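Arm station walk-round, with my comments
Hemitville site, kitchen-task bench
Filled in by: Maximiliano Tapia
December 2021

I used to do the sorting at this bench by hand, so I still walk up to it expecting to pick things up myself. Now I check it over, sign it off and stay close by, and that's a different kind of tired (eyes and not wrists!). The list is the Drodgate one. My comments are the rambling bits underneath.

Section A - The bench top

A1. Items on the table match the set list. OK
Plate, ketchup bottle, orange slice, strawberry, banana, blue bowl or cup with its red piece inside. All toys apart from the dishes and whatever you want to call the ketchup. I do this by eye now. Arnardóttir on the early shift still ticks the printed sheet and I have no quarrel with that.

A2. Holes in the table top clear. OK
Crumbs of packing foam get in them. Poke them out, don't blow, it goes straight in your face.

A3. Gripper fingers straight, nothing stuck between them. OK, look again next round
Check this one with the arm stopped. I know it's quicker to lean in while it's paused between picks - please don't, paused isn't stopped.

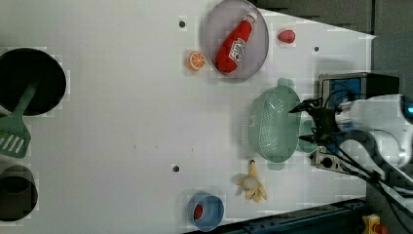 A3: gripper over the green colander.

Section B - Arm and cables

B1. Cables have slack and don't snag. COMMENT
There's a loop at the wrist and it needs room to swing. In March we had one rub through its sleeve and lost 90 minutes waiting for a spare. If you see shiny wear on the sleeve, write it down even if everything's running fine.

B2. Camera at the wrist firmly seated. OK
Two fingers, gentle wiggle, arm stopped. If it moves at all, call Letar before you touch a screw. I tightened one myself once and we spent the whole afternoon getting the picks to line up again, so learn from me!

B3. Nothing left on the grey mat that doesn't belong there. COMMENT
It's become the place where stuff gets parked. I've asked for a shelf (again). 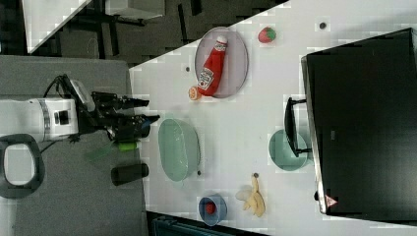
B4. Stop button tested. OK
Pressed 2 times, stopped both times. Reset takes a moment, so tell whoever's on the screen before you press it.

Section C - Big items and the people side

C1. Warning marker on the black appliance still stuck down and clean. OK
Wipe with a dry cloth only.

C2. Arm has clearance beside the toaster oven. OK, keep an eye on it
Walk it through at slow speed first. We logged 156 runs since the last check and I'd like the next lot to be just as boring.

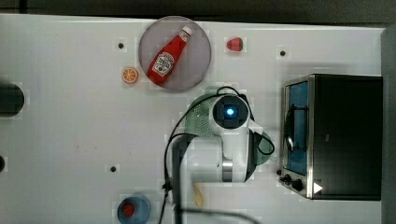
C3. Handover talked through out loud. NOT DONE
This is my one real complaint. When there were four of us sorting, you heard everything just by standing there. Now it's one person and a screen, and a note saying "all good" doesn't tell me which item it kept fumbling. Five minutes of talking, please.

C4. Breaks taken away from the station. COMMENT
More than 100 little alerts can come through on a shift, and it wears you down in a way that lifting never did. Swap with somebody. I'm happy to cover if you come and find me.

Open items: sleeve check (B1), shelf (B3), handover (C3). Signed, M. Tapia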